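The Hands Come First
How a small company in a former furniture shop teaches a machine to clean along the skirting

The first thing I was asked to do at Hirkmont was to take off my watch. The second was to kneel.

I had come on a Thursday in June to see how a robot learns housework, and I expected screens. There are screens, on the upper floor. But on the ground floor, where the lessons begin, there is a pair of knee pads on a hook and a shelf of folded cloths. A headband with a small camera is hanging beside them. You put it on, you tighten the strap behind the head, and you clean as you would clean at home, only with more attention.

Hirkmont makes the software for a two-armed machine called Drevorum, which is meant for the care of floors and furniture in apartments and small hotels. The open middle of a room was solved long ago by the round machines which everybody knows. Drevorum is intended for what these machines leave behind: the line where a cabinet stands on the floor, the inner corner, the narrow place beside a door.

For this kind of work the company collects two kinds of lessons. In the first kind a person does the task with bare hands and wears the camera on the head. In the second kind a person stands in front of the machine, holds a pair of light metal arms, and the machine repeats each movement with its own arms at the same moment. The team calls the first kind "hand lessons" and the second kind "pulled lessons", because after one hour of it your shoulders feel that you have pulled something.

The hand lessons are cheap and quick. A patient person can record 40 of them between breakfast and the end of the day. They are also made in real homes, where the light and the furniture are never quite what an engineer would choose. A polished stone-look floor throws back every lamp and every window, and the software must learn that a bright ring on the floor is not a thing to be wiped away. 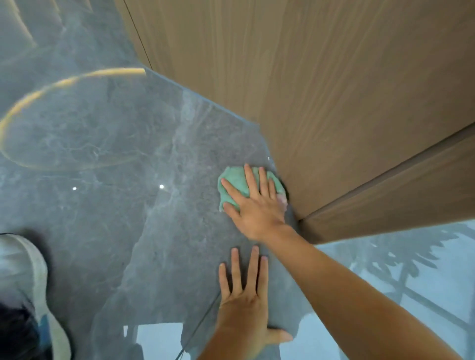
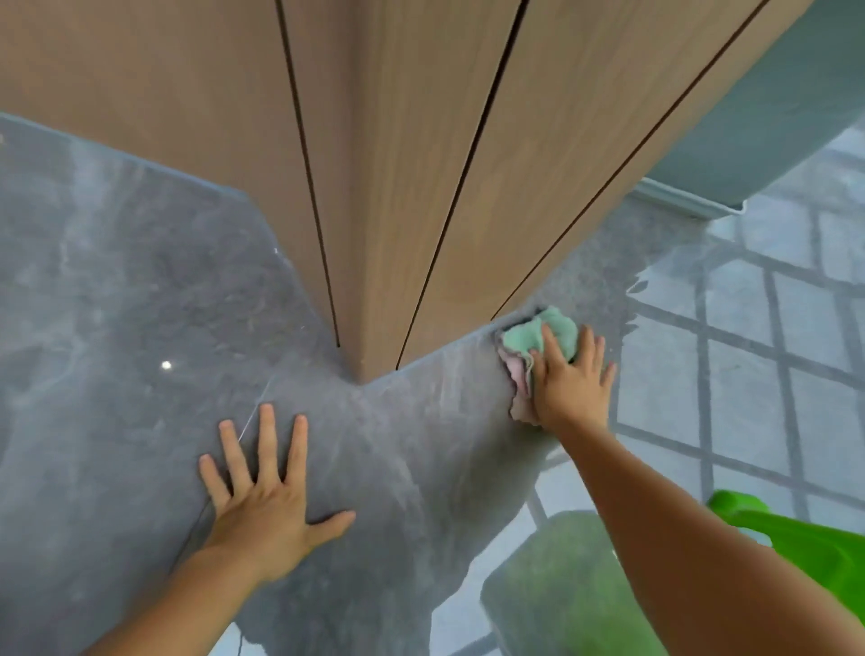

Two views from a hand lesson: the cloth is pressed into the join between the wood panels and the floor, with the left hand flat on the floor.

I had not thought before about the left hand. When you wipe along the bottom of a cabinet, the right hand has the cloth and gets all the honour. The left hand lies on the floor and carries you. One of the engineers explained to me that early versions of the software ignored it completely, as if it were a piece of luggage. Then the team noticed that the position of the resting hand tells a good deal about how far the person intends to reach, and now it is followed as carefully as the other.

The difficulty with hand lessons is pressure. A camera sees where the fingers are, but it does not feel how hard they push. A fluffy cloth gives some help, for it becomes flat under a strong hand and stays thick under a light one, and the software can make a guess from this. It is still a guess. For a painted wall it may be good enough, but on an old varnish you would prefer to know.

This is the reason for the pulled lessons. The metal arms, built to order by a workshop named Šimek, push back at the operator when the machine meets something hard. I was permitted to try them. The task was to bring a cloth to the foot of a cupboard and draw it along the edge to the left. I have done this movement my whole life and I could not do it. My first attempt stopped in the air, a hand's width above the floor. In the second I met the cupboard so suddenly that the arms knocked against my palms, and I apologized aloud to the machine.

After seven attempts I had one lesson which the operator beside me was willing to keep. He told me that new people usually fight against the arms because they look at their own hands. You must look at the gripper and forget that you have hands at all. He had needed 300 attempts before it felt ordinary to him, and he said it without any pride, as one speaks about learning to drive.

The present version of Drevorum was trained on 3000 hand lessons and a much smaller number of pulled ones. I watched it work in the test room upstairs. It lowered the cloth to the floor, waited a moment, pushed it against the base of a cupboard and moved along slowly, a little more slowly than I had patience for. At the corner it lifted the cloth, turned it and began the second side. The result was decent. It missed the last bit near the wall, and an operator marked this place with chalk so that somebody could record more lessons there.

Not every customer will like the speed. Skitov, a hotel group which has taken two machines on trial, has asked for the work to be done at night, when there is no hurry and no guest has to step over an arm in the corridor. Hirkmont has agreed, although it means more lessons under weak lamps, and a new list of homes to be visited after dark.

Before leaving I made one more hand lesson, at the bottom of a tall bookcase by the entrance. I folded the cloth twice, as my mother did. The operator asked me to do it again and to fold it slower, with both hands where the camera could see them.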